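Workshop Notebook, Household Products Section
Entry for June, afternoon session
Subject: Adhesive wall hooks, sustained load and removal

Purpose of the entry: to record the second round of the adhesive hook study, carried out under the Lotier test plan. The first round covered tile and glass. The present round covers painted plasterboard, primed and finished in the flat white used throughout the Zaderstead building.
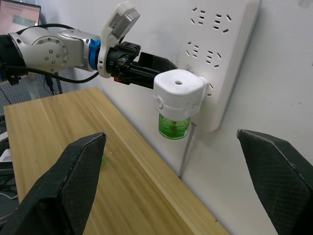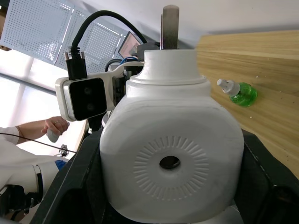
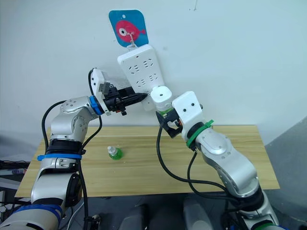

Power strip on the white wall. The last picture shows it on its hook, with the blue fish card behind.

Materials

Hooks from two suppliers, Carretero and Pellach, drawn from stock without selection. Both are sold with a pressure-sensitive pad already applied. Panels were painted in two coats and left to cure before use. Surface preparation was limited to a wipe with isopropyl alcohol and a lint-free cloth, in keeping with the instructions printed on the retail packs.

Total hooks mounted: 60, divided equally between the suppliers.

Procedure

1. Wipe the panel and allow it to dry.
2. Press the pad with the hand roller, 6 passes, even pressure.
3. Leave unloaded for 4 hours. The Pellach pack asks for a longer wait; the shorter period was kept so that the two products could be compared on equal terms. To be reviewed.
4. Hang the weight gently. Do not let it drop onto the hook.
5. Record the time of any slip or fall. A slip is any visible movement against the pencil line.

The weights are to hang 102 hours before the removal test begins.

Observations

The Carretero pads went on cleanly. Several Pellach liners tore at the corner and had to be lifted with tweezers, which may have left fingerprints on the adhesive. The affected hooks are marked T on the log sheet and should be reported separately.

Early slips, where they occurred, were on the panels nearest the loading door. The air there is damper in the afternoon, and the paint on those panels came from the older can. Either could be responsible and the present layout cannot tell them apart - an error of planning on our part. Panels should be shuffled before the next round.

Removal

Pull the tab straight down, slowly, parallel to the wall. Photograph any lifted paint beside the steel rule. Keep the used pads in labeled envelopes.

Outstanding

Replace the hygrometer battery.
Request one new can of the flat white and discard the old.
Confirm with Lotier whether textured wallpaper remains in the plan.
Log sheets are in the gray binder, second shelf.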